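Call for Participants: Two-Arm Handling of Soft Containers

The Nareo research group invites adults to take part in a study of how people guide a pair of robot arms through everyday handling tasks. The study supports Plutum, a method in which one arm steadies a soft object while the other works on it. Results so far come from over 125 guided trials with pouches and cases.

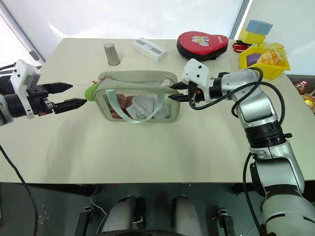 A clear zippered pouch held at one end by the right gripper during the two-arm task.

Participants will guide both arms through a set of short tasks and then rate the effort each one required. Each person attends 6 sessions in March. No background in robotics is needed — training is given at the first visit. Applicants must be 18 or older and have full use of both hands.

Participants may withdraw at any time without giving a reason. Travel costs within the city are repaid, and a fixed payment is made after each session.

To apply, send a short note stating your age, dominant hand and available hours to Aušra Hunt, Study Coordinator, Nareo, Lodetti Building, Room 48. Applicants will receive a reply within eight working days.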